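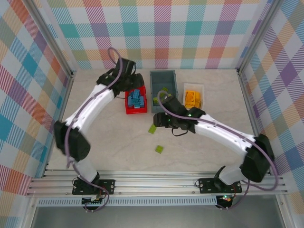 Two arms, one rail, and blocks to be sorted at the Dusden bench.

The new bench rules are out, and they run to 6 pages, 2 of which cover blocks. We read them so you can get on with your day.

Rule one: log where every block starts before a run. Blocks on the open floor count. "Somewhere in the middle" is no longer an accepted location, which will hurt a few of the older logs at Hatport.

Rule two: one color to a container, unless the task sheet says otherwise. The sheet has to say it before the run. Writing it in afterward was popular last spring, and Nevton noticed.

Rule three: check cable slack at full reach, on both arms, and sign for each arm separately. A single signature with an arrow pointing at both boxes does not pass.

Ross went back through 3825 logged runs and found 1375 with no cable check at all. Those stay in the archive, marked "incomplete," and can't be used for comparison. The new sheets replace the old ones in July. Please stop photocopying the old ones.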